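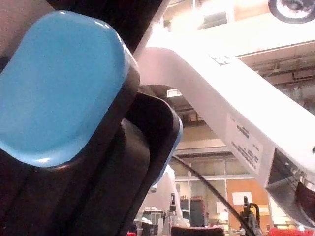

Bright overhead, and a black cable heading down.

Imtiaz Gazi wanted a big white room. He had wanted one for years, the way other men want a boat, and in March he signed the lease on the old Sarkar carpet warehouse on the edge of Stullstead and got 3,900 square feet of it. The white came later and cost extra.

"I thought paint was paint," he says. He then talks for a quarter of an hour about paint.

The ceiling took the longest. Carpet people apparently never look up, and decades of fluff had settled on everything above head height. Two coats of a shade called Pliluneo went over the lot, chosen from a card of whites that I couldn't tell apart and Gazi could. On a sunny morning the effect is somewhere between an art gallery and a dentist. I kept my sunglasses on for the first part of the tour and he took it as a compliment.

What the big white room does to a person is make him notice cables. In an ordinary house a cable goes behind the couch and stays there until you move. Up against all that brightness, one thin black cord has the presence of a crack in a windshield. Gazi has tried white cords (they go gray), fabric-covered cords from Geletti (handsome, $2,000 for the batch, and somehow still cords) and a month of taping things to the floor, which ended when the tape took the finish up with it.

His current position is surrender, with rules. Cables may hang. They may cross the room on a diagonal if they have somewhere to be. They may not be coiled on the floor in what he calls "a nest," and anyone who uses a zip tie has to trim the tail, a law he enforces with small pliers kept in his shirt pocket.

He showed me the electrician's bill, which came to $2,431 and included a line for "moving outlet back." He had asked for it to be moved in the first place. It had looked too dark against the wall.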